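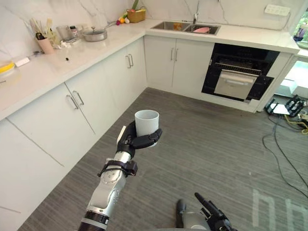 The Working Counter
Why the L-shaped kitchen continues to serve the household cook

Tuesday, July 14, 2020

The kitchen counter has become the most heavily used surface in many homes this year. Meals once taken elsewhere are now prepared there, and the arrangement of everyday things upon it deserves more thought than it commonly receives. Our home pages therefore return this month to the L-shaped plan, the subject of more letters to this magazine than any other layout.

The merit of the plan lies in its corner. Two runs of counter meet there, and the cook may turn from one to the other without crossing the room. White cabinets below and white marble walls behind, with their gray veining, keep such a kitchen bright. Silver bar handles, set in pairs, are the only ornament the doors require.

A pale surface does show everything left upon it. A crumpled scrap of white may pass unnoticed, but a dark crumb will not. Readers in Sondville who answered our spring questionnaire returned 597 forms, and wiping down was the chore they mentioned most often.

What, then, should remain in the open? A utensil holder has a fair claim. Pale pink is a welcome choice against white, and wooden tools stand well in it. A clear glass container and a small jar with a dark lid may keep it company. The stainless steel saucepan, with its glass lid, may stay out as well if it is used daily.

The corner itself is deep and often wasted. A woven basket of leafy greens fills it handsomely – and greens that are seen tend to be eaten. Fruit and vegetables in red, yellow and purple can be set in front, within easy reach.

Cups present a separate question. The Mahuika household guide, long a standard reference in Brondport, recommends storing them no more than two steps from the sink. We concur. A plain white cup suits nearly any kitchen and is easily replaced.

The second part of this series, on pantry shelving in the older houses of Arnum, will appear in August.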